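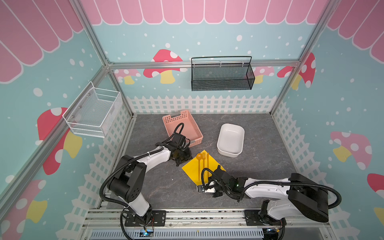

Gelbe Serviette, dreimal Besteck in Orange, zwei Arme: Zelle zwei, Aufgabe »Gedeck«.

Ich wollte schon seit Juni etwas über unsere Hausregeln schreiben und habe es immer wieder geschoben, weil Regeln nun mal kein Thema sind, mit dem man Leute vom Sofa holt. Aber letzte Woche kamen gleich zwei Mails dazu, beide mit der Frage, wie wir das bei Skelleo eigentlich handhaben mit den Aufnahmen an den Zweiarm-Zellen, wer was darf, wann man abbricht und was in die Notizen gehört. Also gut, dann eben jetzt, mit Kaffee und ohne Gliederung.

Vorweg, damit keiner enttäuscht ist: Um die großen Normen geht es hier nur am Rand. Ja, natürlich kennen wir die ISO 10218, ja, es gibt für die Zellen eine Risikobeurteilung, und die liegt im Ordner, und wer neu anfängt, liest sie auch (ich frage nach!). Was im Alltag aber die meiste Zeit frisst, sind die kleinen Absprachen darunter. Bei uns ist das inzwischen ein Dokument von zwei Seiten. Es waren mal elf, und die elf hat kein Mensch gelesen, ich auch nicht, und ich hatte sie geschrieben.

Regel eins heißt bei uns »Hände oder Arme«. Entweder sind Menschenhände im Arbeitsraum oder die Arme fahren, beides zusammen gibt es nicht. Auch nicht kurz. Auch nicht, wenn nur die Gabel ein bisschen schief liegt und man doch eben mal schnell ... nein. Freigabe weg, warten, bis beide Arme wirklich stehen, Gabel richten, Hände raus, laut »frei« sagen, Freigabe wieder an. Das laute Sagen fanden am Anfang alle albern. Ich auch, ich kam mir vor wie auf einem Schiff. Inzwischen sage ich es zu Hause, wenn ich die Spülmaschine zumache.

Regel zwei betrifft den Startzustand, und da wird es bei einem Gedeck schon fummelig. Die Serviette liegt über Eck, eine Spitze zeigt nach vorn. Löffel links, Gabel in der Mitte, Messer rechts, die Griffe zeigen zu den Armen. Die Schüssel steht leer daneben, der rosa Korb hinten links. Der darf ruhig etwas schräg stehen, das wollen wir sogar so, denn ein Korb, der jedes Mal exakt gleich steht, bringt dem Modell nur bei, dass Körbe exakt gleich stehen. Im Dokument steht deshalb zu jedem Gegenstand ein kleiner Bereich, in dem er liegen darf. Bei der Serviette sind es 30 Millimeter in jede Richtung. Darüber haben wir einen ganzen Nachmittag gestritten, und ich glaube bis heute, dass es ruhig mehr sein dürften.

Dazu gehört auch: Was nicht zur Aufgabe gehört, kommt vom Tisch. Schraubendreher, Kabelbinder, Handy, der halbe Keks. Die Gitterkörbe an der Wand bleiben hängen, die gehören zum Aufbau, aber hineingelegt wird nichts. Ich weiß, so ein Korb lädt dazu ein. Ich habe selbst schon mal meine Brille darin gesucht.

Regel drei: Kabel. Bevor eine Schicht losgeht, werden beide Arme einmal langsam durch den ganzen Bereich gefahren, den die Aufgabe braucht, und man schaut dabei auf die Schläuche und Schlaufen und auf nichts anderes. Der Schlauch am linken Greifer macht oben einen Bogen, und dieser Bogen braucht Platz. Wenn er bei der Probefahrt irgendwo streift, wird neu verlegt und noch mal gefahren. Bei Clondum, die uns beim Aufbau beraten haben, steht so eine Probefahrt auf der Checkliste ganz hinten, nach dem Softwaretest. Wir haben sie nach vorn gezogen. Ich will das wissen, bevor ich eine Stunde an den Parametern herumgedreht habe.

Regel vier ist die unbeliebteste: Fehlversuche werden behalten und beschriftet. Fällt der Löffel, schreibt man »Löffel gefallen« und macht weiter mit dem nächsten Durchgang. Nicht löschen, nicht schönreden, nicht »fast geschafft« ins Feld tippen. Beim letzten größeren Satz hatten wir am Ende 1.619 Durchgänge, davon 1.451 brauchbar nach unseren Kriterien, und der Rest war für mich fast der spannendere Teil. Man sieht darin so schön, wo eine Aufgabe schlecht gestellt ist! Flaches Besteck auf der Serviette ist für einen Parallelgreifer einfach gemein. Greift man zu tief, nimmt man die Serviette mit, greift man zu hoch, nimmt man gar nichts mit.

Regel fünf: Nach 300 Durchgängen oder bei jedem Schichtwechsel, je nachdem, was zuerst kommt, wird die Referenz neu geprüft. Sitzen die Schrauben an den Grundplatten fest, stimmt die Kamera am Handgelenk noch mit dem Referenzbild überein, liegt die Tischplatte, wo sie liegen soll. Dauert ein paar Minuten. Wer das überspringt, schreibt es bitte wenigstens ins Protokoll. Ein ehrliches »nicht geprüft« ist mir tausendmal lieber als ein Häkchen aus Gewohnheit.

Dann noch die Sache mit den Wänden, nach der auch gefragt wurde. Pilze, Lattenzaun, rosa Markise, ja, das ist bei uns so, und dafür gilt dieselbe Regel wie für alles andere: Hintergrund wird mit notiert, und innerhalb eines Satzes wird nicht getauscht. Wer die Tapete wechselt, fängt einen neuen Satz an. Klingt streng, spart aber hinterher das große Rätselraten.

Offen ist bei uns noch, wie wir das mit zwei Bedienenden regeln. Im Moment hat immer genau eine Person die Freigabe, die andere räumt auf und stellt um. Im Leitfaden von Dridden dürfen beide freigeben, wenn beide quittieren, und ich bin da ehrlich gesagt skeptisch, lasse mich aber gern überzeugen. Falls jemand so arbeitet, schreibt mir mal, wie oft es bei euch hakt. Die zwei Seiten schicke ich auf Anfrage auch herum, ich muss nur vorher noch die Tippfehler in Regel drei rausnehmen.

Geschrieben am 13. Oktober 2021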